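Food packaging waste (household)

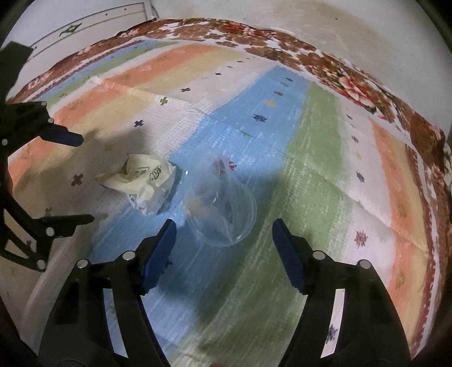

Household food packaging waste is the material left over once packaged food has been eaten or put away. It commonly includes clear plastic containers, cups and lids, together with light wrappers of film or coated paper.

Sorting practice differs by town. In Stekow, rules dated October 2, 2018 place rigid plastic in one bin and soft wrappers in another — a division first proposed by Irja Nurmi in a survey of 409 homes. Containers are emptied before disposal. Crumpled wrappers may be collected loose or in bags holding up to 44 liters.

See also: Litter; Plastic recycling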